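Flolline, second edition: are the chapter breaks different?

orakzai_reader
I have the first edition of Flolline by Mehwish Mirani and a library copy of the second. Chapter 19 ends at the ferry in mine. In the second edition it runs on for 2 more pages and ends with Ener reading the letter. Is this a revision or a misprint?

tmorstead
Revision. The letter was moved forward from chapter 20. The text is the same apart from the date line, which was dropped.

pellw
Not the same. Page 148 in the second edition has Ener recognize the handwriting before she opens the envelope. In the first she reads to the signature. That changes who knows what during the Morstead chapters.

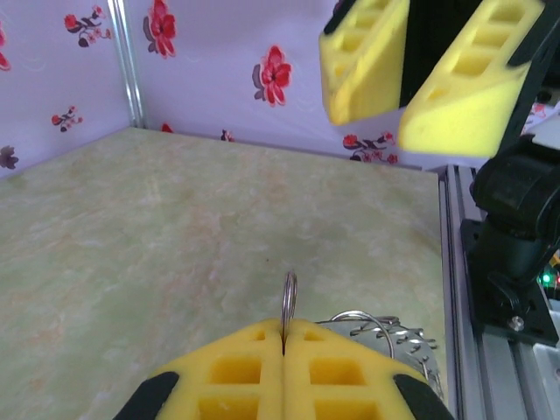
Keys and rings.

tmorstead
Checked, and you are right about the handwriting. I still don't think it changes the Morstead chapters. She keeps quiet in both versions.

pellw
She keeps quiet for a different reason. In the first edition she has no cause to suspect her brother until the signature. The dinner reads as an accusation if she already knew.

orakzai_reader
Which one does the paperback follow? Our group meets in October and half of us will have that.

tmorstead
Second edition text, reset, so the page numbers won't match. Cite by chapter and paragraph.

quillon
The e-book I bought still has the first edition text with the second edition cover. Check the end of 19 before you quote from it.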